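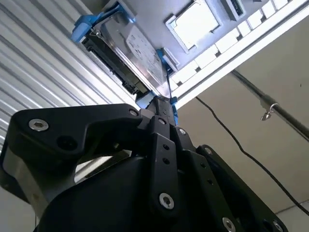 Home | Guides | Storage | Backups | Forum | Contact

How to Replace a Failed Drive in a Small Office File Server

Posted 05/08/2019 by the Truren Guides desk

A mirrored or parity array will keep running after one drive fails, but it has little or no protection left until you replace that drive and the rebuild finishes. These steps cover a small server with hot-swap bays and software RAID managed from a web page. Menu names below are from the Stiltum storage manager. Other systems use different words for the same things.

What you need

A replacement drive of the same size or larger. A drive that is even slightly smaller will be refused.
A small Phillips screwdriver.
A current backup.
The serial number of the failed drive.

Step 1. Check the backup

Open the backup log and find the last job that finished without errors. Restore one or two files to a spare folder and open them. If the last good backup is more than a day old, run a new one before you touch the hardware. Reading from a degraded array is slow. On our office server a full backup of the shared folders took most of an evening.

Step 2. Identify the drive

Go to Storage, then Disks. The failed drive is marked Faulted or Missing. Write down its bay number and serial number. Bay numbers in software don't always match the order of the bays. Some systems count from zero and some from one.

If the drive still responds, click Locate and look for the blinking light. If it doesn't, write down the serial numbers of all the healthy drives and work out the bay by elimination. Pulling a healthy drive from a degraded array can take the whole volume offline.

Step 3. Take the drive offline

Select the drive and choose Set Offline. Wait for the status to change. A drive listed as Missing is already offline and you can skip this.

If your server does not support hot swapping, shut it down now, switch off the power supply and unplug the cord. Check the label before plugging back in, too. Older Trisano power supplies have a manual switch marked 115 and 230, and it has to match your wall voltage.

Step 4. Swap the drive

Release the latch and pull the caddy out an inch or so. Wait half a minute for the platters to stop, then slide it all the way out. Compare the serial number on the drive label with the one you wrote down.

Remove the screws, fit the new drive with its connectors facing the same way, and put the screws back. Snug is tight enough. Slide the caddy in until it stops and close the latch.

Step 5. Start the rebuild

Go back to Disks and click Rescan. The new drive should come up as Unassigned. Select the array, choose Replace, and pick the new drive from the list. Read the serial number on the confirmation page before you click OK.

Our last rebuild took 22 hours with people working on the server during the day. You can raise the rebuild priority under Advanced, but file access will slow down. Don't restart the server for updates while it runs.

Step 6. Finish up

When the array shows Healthy, start a scrub and check the report for errors. Write the date and the bay on a sticker on the new drive, and update your parts list. Turn on email alerts if they were off.

Comments (3)

neagu_admin
My new drive didn't show up after Rescan. I reseated the caddy and it appeared. Might be worth adding to step 5.

papercut28
Does this work with drives of a different brand? I have two of one make and can only get another now.

Truren Guides
Yes, mixed brands are fine as long as the size is the same or larger. Check the exact sector count on the data sheet if it looks close.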